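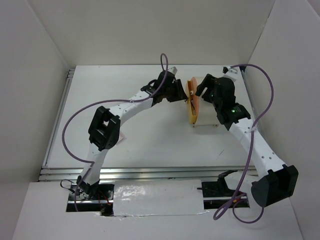 How often should you oil a wooden cutting board?

Once a month if you use it every day, and whenever the surface starts looking pale and chalky. A brand new board wants more than that, maybe once a week for the first month, and then it settles down.

I get asked this more than anything else since I started writing up my kitchen notes, so I figured it was time to put all my board and wooden spoon advice on one page. I have been fussing over wooden kitchen things for 15 years now and I've ruined a few along the way (a lovely maple one that I left leaning in a sink of water overnight, I still think about it). So most of what follows I learned the slow way!

Which oil

Food grade mineral oil, the plain kind. You can find it at the pharmacy for less than the fancy bottles with a picture of a board on the label, and it's the same stuff. Don't use olive oil or sunflower oil or whatever is next to the stove. They go rancid in the wood and your board will smell like an old crayon box, and then your apples will taste like it too.

My neighbor Bent Overgaard swears by pure tung oil and his boards do look gorgeous, I'll give him that. But it takes weeks to cure properly and you have to make sure it's the real thing with no solvents or driers added, and I don't have the patience. If you've got a spare board and can live without it for a month, go for it. Skip it if anybody in the house has a nut allergy, though, as it's pressed from the nuts of the tung tree. Bent gave me one of his for my birthday and I keep it for bread.

How I do it

Wash the board, dry it with a towel, then stand it on its edge and leave it until the next day. This is the step people skip. Oil won't soak into damp wood, it just sits there and gets sticky.

Next evening, pour a puddle of oil in the middle, about the size of a pancake, and spread it with an old cotton T-shirt. Do the top, flip it, do the bottom, and then go around all four edges. The end grain drinks up much more than the rest, so give those two edges a second pass. If there's a handle hole or a juice groove, poke the cloth in there too.

Leave it overnight, propped on a couple of jar lids with something under it for drips. In the morning wipe off whatever is left. If it still feels greasy, buff it harder with a dry part of the shirt.

Oil both sides every time, please. I only did the top for years and couldn't figure out why my big board rocked like a boat whenever I chopped an onion. One side was taking on moisture faster than the other and the whole thing had cupped. I got it mostly flat again by wetting the hollow side, laying it hollow side down on a towel and leaving it for a night with a stack of cookbooks on top. It has behaved since, more or less.

Board cream

A cream is just mineral oil with some beeswax melted in. I use one part wax to four parts oil by weight, warmed in a jar standing in a pan of barely simmering water until the wax disappears. Stir it with a chopstick you don't love. It sets up like soft shoe polish and keeps for ages in the cupboard.

Put it on after the oil, thin, and buff it the next day. Water beads up on it beautifully for a week or two - very satisfying if you're the sort of person who enjoys that, and I am. I like it for spoons too, especially the handles.

Smells and stains

For onion and garlic, sprinkle coarse salt over the board, rub it in with half a lemon, let it sit five minutes and rinse. Works on fish too, though you may need to do it twice.

Beet stains fade by themselves if you leave the board in a sunny window for an afternoon. Turmeric takes longer. I had a yellow blotch from a curry in April that hung around most of the summer, and I just put the bread knife over it when people came by.

Raw chicken I don't do on wood at all. I know people who do and are very careful about scrubbing, but I keep one plastic board for meat and it goes in the dishwasher on hot. The wooden ones never go in the dishwasher, ever, and neither do the spoons. The heat opens up the glue joints and one day you'll pull out two boards where you had one.

Fuzzy boards and deep cuts

When the surface gets furry after washing, the grain has lifted. Sand it lightly once it's dry, 120 grit and then 220, always along the grain, then wipe with a damp cloth, let it dry and sand once more with the fine paper. After that it'll need a good oiling, probably two evenings in a row.

Deep knife cuts need more work. You can start at 80 grit and lean on it, but a board full of gouges really wants a planer or a drum sander, and plenty of small woodshops will run one through for a few dollars if you ask nicely. Take out any screws or feet first!!

A crack that goes all the way through is usually the end of it as a cutting board. Mine are now serving as trivets and one is under a geranium.

Spoons

Same routine, smaller. When they get rough I sand them in front of the TV with a towel on my lap, then boil some water, pour it over them in the sink, dry them overnight and drop them in a tall jar with a couple of inches of oil in the bottom. An hour on one end, flip, an hour on the other, wipe. My friend Raíssa Honorato does hers all at once before the holidays, with rolling pin and salad bowl included, and she says the whole kitchen feels new afterward.

One warning about the oily rags. Mineral oil is fine, you can wash the rag or toss it. Tung oil and linseed oil rags can heat up by themselves in a heap and catch fire, so spread them out flat outdoors until they're stiff and dry, or soak them in water and put them in a metal can with a lid. Bent hangs his over the fence.

Storing them

Upright, with air on both sides, and away from the stove and the dishwasher vent. I use an old dish rack in the corner of the counter. If you only have room to lay yours flat, put it on little rubber feet or a cooling rack so the underside can breathe, and swap which side is up every few days.

I'll do a page on cast iron next, a few of you have been asking about the flaky black bits.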